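About Vitard

Vitard is a small software support company. We look after older server software for organisations that still depend on it: application servers, message queues, batch schedulers and the scripts that hold them together. Most of our customers run a mainframe or a mid-range machine with a web layer that was added later, and most of them have lost the person who set that layer up.

We have worked from Daltirdale since the company started. There are five of us on the technical side, and we take on outside help for large migrations. Customers deal with the same engineer from the first call to the end of the contract unless that engineer is on leave, in which case a second person who has already read the notes takes over.

14 shares

How we started

Prasanna Sikder and Abrehet Weldu met while working on the overnight batch team at a freight business. The team looked after a web application server that fed shipping labels to depots. When the business was sold, the new owners wanted the server kept running but did not want to keep the team. Prasanna and Abrehet offered to carry on as contractors. That contract became Vitard.

For the first year they had that one customer. The second came through a former colleague at an insurer who could not get a security certificate to renew. The work took an afternoon, and the insurer asked for a regular arrangement. Much of our business still arrives in this way, with one fault that needs fixing and a longer conversation afterwards about what else is in the same state.

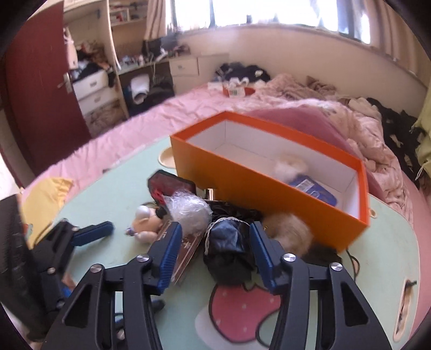

What we do

The larger part of our work is routine support. We apply fixes, renew certificates, check logs, tune memory settings and test that backups can be restored. Each customer has a written schedule, and we send a report in the first week of the month listing what was done and what was put off.

We also write configuration guides. A customer who joins us usually has a folder of printed pages, some emails and a wiki last changed several versions ago. We read all of it, compare it with the running system and produce one guide that matches what is installed. The guide covers start-up and shutdown order, user accounts and their permissions, ports in use, where the logs go, how to deploy an application and how to back out a deployment. It belongs to the customer, and they keep it if they leave us.

Migrations are the third kind of work. Some customers want to move an application to a newer server on the same machine, and others want to move off the machine altogether. We do both. We will also say when we think an application should stay where it is for the time being, and we put the reasons in writing so they can be passed to whoever holds the budget.

Our own software

We maintain two tools. Drakby reads the configuration of an application server and stores a plain text copy each night, so that changes can be compared from one day to the next. It does not alter anything on the server. It began as a set of shell scripts and was rewritten by Saron Tilahun, who still looks after it.

Wako is a log reader. It collects messages from the web server, the application server and the operating system, lines them up by time and marks the ones that usually come before a failure. The list of messages it looks for has been built from real faults at customer sites and is updated every May, with small additions in between. Both tools are included in every support contract. We do not sell them separately at present. 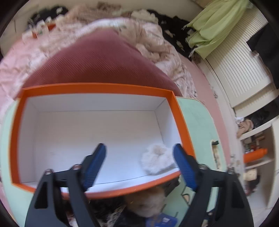
Support hours

The support desk is open from 8am to 6pm on working days. Outside those hours, customers with an extended contract can ring the duty engineer. We aim to have someone looking at an urgent fault within 45 minutes of the call. For faults that are not urgent, we reply by the end of the next working day.

We currently support 39 systems. We keep the number at a level the duty engineer can know reasonably well, and there is sometimes a waiting list for new contracts. One-off jobs such as a configuration review can usually be booked sooner.

The team

Prasanna Sikder, director. Handles new customers and most of the security work.

Abrehet Weldu, director. Runs the migration projects and looks after batch scheduling.

Saron Tilahun, senior engineer. Maintains Drakby and leads on performance problems.

Chaltu Dinsa, engineer. Maintains Wako and manages the duty rota.

Tayla Merrick, technical writer and engineer. Writes and revises the configuration guides, and runs our training days for customers' own staff.

Training

Training days are held at the customer's site for groups of up to 12. They are meant for system programmers and web administrators who will be doing the daily work themselves. We use a copy of the customer's own configuration where we can, and people are expected to type the commands themselves. Tayla can send the outline on request.

Working with us

New contracts begin with a review of the system, charged at a fixed price. It takes 2 weeks, and the customer receives the findings whether or not they go on to a support contract. To ask about a review, ring the support desk during opening hours and ask for Prasanna or Abrehet.

3 comments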